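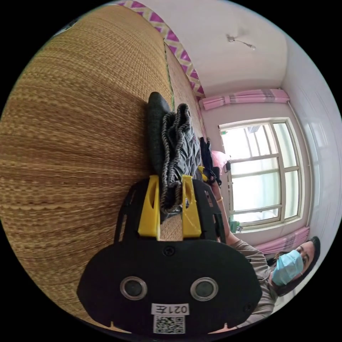
Etbridge Rooms Project – progress report to the Provance Fund
Period: to the end of November
Prepared by: the project office, Malik Street

1. Summary

Your grant pays for us to help tenants at Malik Street sort, fold and store what they own in rooms that were plainly designed for people who own less. We proposed 60 rooms for the full grant. At the end of November we had finished 14. This is behind the schedule we sent you in the spring, which was drawn up before any of us had tried to fold another household's trousers to an agreed standard.

Spending is under budget. Most of that is the shelving order, which Bronoseck has now moved back twice.

2. How a room gets done

Our first plan had everything going onto the floor in piles. That lasted one Monday. Piles on a floor get stepped over, then stepped on, then kicked together, and by lunch the "keep" pile and the "give away" pile were one pile with opinions. We now work on the bed or sleeping platform, one garment at a time, and a garment gets folded before the next one comes out.
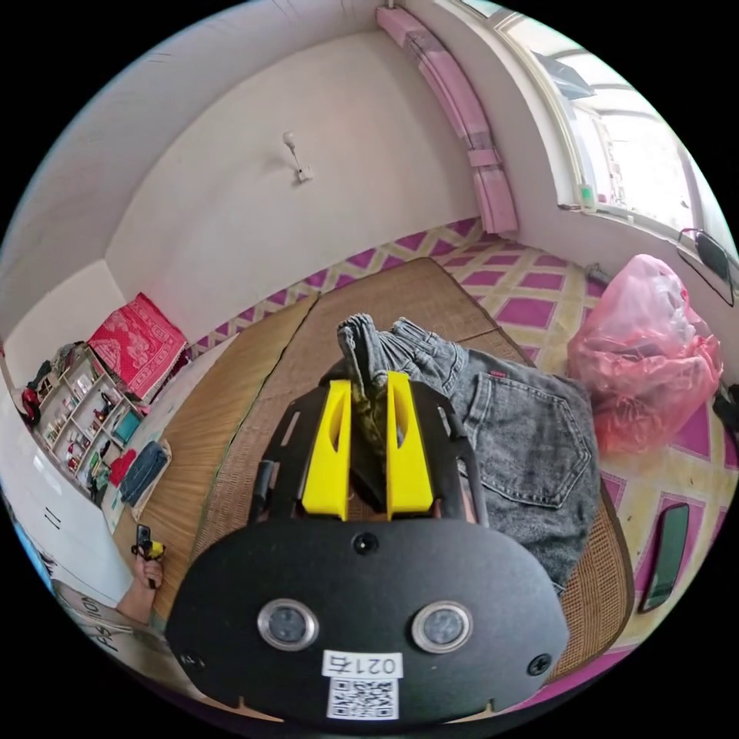 Denim is slowing us down more than any other kind of clothing. We had allowed the same time for a pair of jeans as for a shirt, and that was optimistic. Jeans are heavy, they hold whatever shape they were last left in, and the tenants and the team do not agree on whether they should be folded in half or in thirds. A woven mat makes a decent work surface for them, as with the faded gray pair here, spread out with the back pocket facing up. The tied pink plastic bag on the floor beside the mat brings up our other recurring issue. Bags are where sorting goes to be postponed, so the new rule is that any tied bag in a room is opened during the visit and its contents dealt with like everything else. The rule is unpopular. It stays.

Knitwear goes last. It takes up more room than it has any right to, and we have found it easier to see what space is left and negotiate from there.

3. Storage

We have logged 244 requests for storage items since the start of the grant. Roughly 200 of them are for shelves or boxes, and the rest are mostly hooks. Small compartments are what people ask for, and they do work well for bottles and jars. Clothes are another matter. Give a shelving unit a flat top and clothes will find their way up there, whatever the plan taped to the door says.
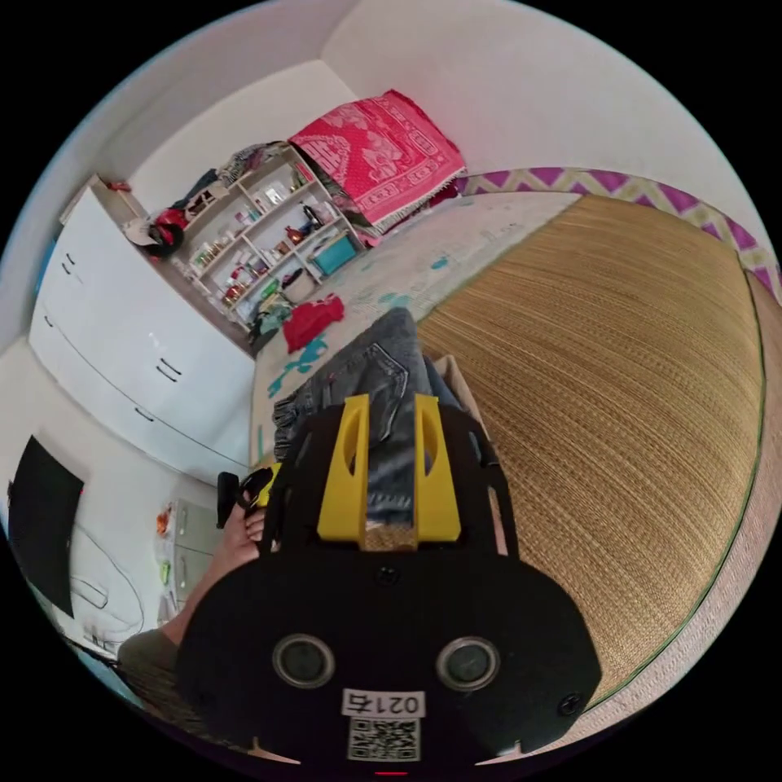 Jeans out on the bed, with more clothes still on top of the shelving unit.

We had hoped to treat the tops of units as clear space. We would now like your agreement to stop hoping and buy lidded boxes to go there instead. The cost can be met from the underspend on the Bronoseck order, and no new money is needed.

4. What has not gone well

The labels. We bought good ones, and they came off the boxes in the first warm week. The replacements stick to everything, including each other.

We also underestimated blankets. The worksheet had no line for them, so for the first few rooms they were recorded under "other," along with a fan and a suitcase. They now have their own line – and so does the fan.

5. Next period

Finish the rooms on the second floor and start on the third. Settle the halves or thirds question, by vote if necessary. Get a delivery date out of Bronoseck in writing.

We would be grateful for a reply on the lidded boxes before we place the next order. The revised budget sheet is attached, and the total in the last column is the correct one this time.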